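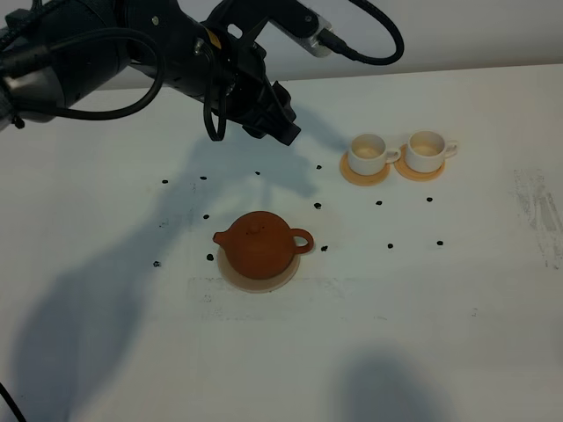 Durna publishes results of household chore trials

7 February 2023

Durna has published the results of 1,117 trials in which a robotic arm attempted ordinary household and shop-floor chores. The tasks ranged from folding cloths to restocking a shelf, with tea service included as a test of handling crockery and liquids. Each task was scored on completion, time taken and spillage or damage.

Of the 1,117 trials, 351 were completed with no human help. Rigid objects in known positions gave the best results. Cloth, thin packaging and anything holding liquid gave the worst.

Tea service used a clay teapot and two white cups, set side by side towards the back of a white table. A trial counts as complete only when both cups hold tea and the pot is back on its round stand.

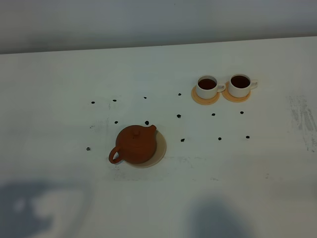

Kekana, which runs 18 shops and has read the report, said that a one-in-three success rate was too low for unattended work, and that it would want figures for a full shift before considering a trial of its own.

Durna will repeat the liquid and cloth tasks at its Morby site in June. The full report is available on request.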